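Progress report: Stirolstead shared kitchen, pantry and dry goods
For the Jullham Fund
04/01/2018

We are two thirds of the way through the grant and I'm very happy to be writing this one! The pantry side of the kitchen has moved faster than anything else since November, and it has changed how people cook here. The figures first, then how the work is going.

Spent to date: 2921 from the supplies line. Left in that line: 226, already set aside for shelf labels and lids.
Cooking sessions held this period: 8
Sessions still to come under this grant: 2

Pantry sorting

When we started, dry goods lived wherever the last cook had put them, and we bought things we already had (three kinds of lentils, endless cornstarch). Each staple now has a home shelf and a page in the pantry binder.

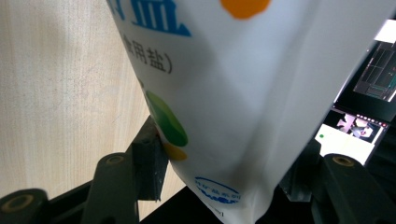 Our cooks read a lot of different languages between them, and the binder is where we've had the most fun. Every product gets its name written the way it appears on the package, with the English next to it, and people have been adding pages on their own time. The salt page was one of the first: the bag says 食用盐, edible salt, so that goes at the top in full, and the blue, green and orange on the white plastic make it an easy one to spot from across the pantry. We'd like to print a second copy of the binder for the Tarkusberg kitchen, and they've already asked for it twice.

Allergens and added ingredients

The request for this came from the cooks, and I'm so glad they pushed for it. Each binder page now has a line for anything added to a basic ingredient, such as sugar in the rice vinegar or anti-caking agent in the grated cheese.
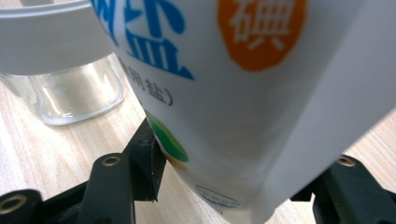 Some of those lines take real digging through small print, and some are a gift. Two of our regulars have been told to watch their iodine, so salt had to be right. The character 碘 sits in white on the orange badge near the top of the package, and we copied it onto the binder page so that anyone can match it by eye. Plain salt gets its own page and its own jar. The jar labels are going on next, in the same wording as the binder.

Work surfaces

The long-term loan from Jabłońska Furniture has worked out well, and we've stopped using folding tables for anything but serving. 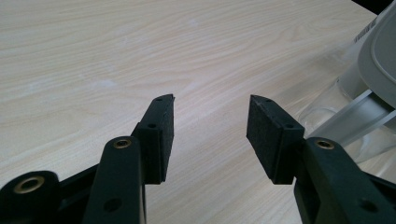
Measuring and refilling take more elbow room than we planned for in the application, and having a proper table for it has sped everything up. Pale wood suits the job, though fine salt and flour are hard to see against it, and there are a few whitish smudges on the top that we'd like to get out before the open evening. We'll try a mild soap first and ask the lender about oil after that.

Next period

Finish labels and lids. Hold the remaining sessions, both on pickling. Send the binder to Tarkusberg. We would also love to talk about moving a small part of the printing line over to supplies, and can send a revised budget whenever it suits you.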